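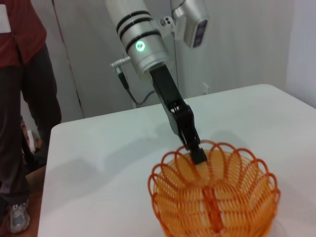 Luler Used-Car Listings – Data Card

By Mihret Wako | Updated December
3 comments | 17 shares

Luler is a table of 600 dealer listings for used vans and small cars. Each row is one listing. The data was compiled for testing price models and is not a buying guide.

Fields

listing_id – text, unique
body – van, hatchback, sedan or wagon
model_year – integer
mileage – integer, miles
fuel – gas, diesel, hybrid or electric
owners – integer, blank if the dealer left it out
price – US dollars, before fees

Collection

Listings came from 5 dealer feeds through the Patwary export tool. Duplicates were matched on mileage, model year and price, then checked by hand by Daiane Sampaio. Kilometers were converted to miles and rounded to the nearest whole number.

Known problems

- 17 rows have a mileage of zero. Treat these as missing.
- Trim level is free text in the source feeds and was dropped.
- Electric cars are too few for a separate model.
- Prices are asking prices. Sale prices are not recorded.

Files

listings.csv – full table
splits.csv – row numbers for 4 folds
CHANGES.md – edits by version

Send corrections to Mahfuz Munshi with the listing_id in the subject line. Rows are fixed in the next version – old versions stay online unchanged.

This site uses cookies. Accept | Settings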